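Vumby Roadside Tree Survey: data card

Maintained by Marjan Pakzad at Stovau. Field sheets were typed up by Monova and checked against the paper copies.

Contents

trees.csv holds 2,000 rows, one per tree. Columns: tree_id, road_code, species, girth_cm, crown_class, lean_deg, note.
roads.csv holds 80 rows, one per road section. Join to trees.csv on road_code.
species.csv is a lookup table of local and Latin names.

Method

Girth was taken with a tape at chest height. Where a trunk forks below that point, the thickest stem was measured and the note column reads FORK. Crown class runs from 1 (full) to 5 (dead). Lean was read with a hand clinometer and is positive towards the carriageway.

Sections coded R were surveyed in July by the Ranjbar team, which used an older form without the lean column. Those rows have an empty lean_deg. Do not fill them with zero.

Known problems

Fifty tree_id values were reissued after felling. Use tree_id and road_code together as the key.
Poplar and aspen were not separated before version 2.
Girths above 1,000 cm are typing errors and are kept as received, flagged GX.

Changes in version 2

Date formats made uniform. Duplicate hedge entries removed. road_code is now text, so leading zeros survive.
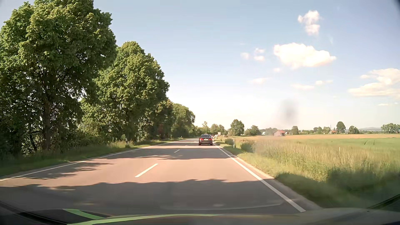
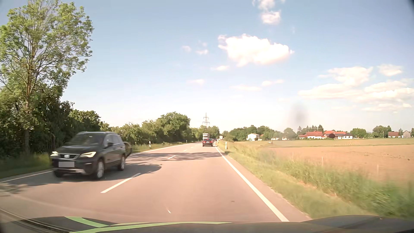 Two-lane road with white edge lines and a broken centre line.

Can girth_cm be converted to diameter?
Divide by pi and treat the result as an estimate, as few trunks are truly round. Leave out rows marked FORK or GX.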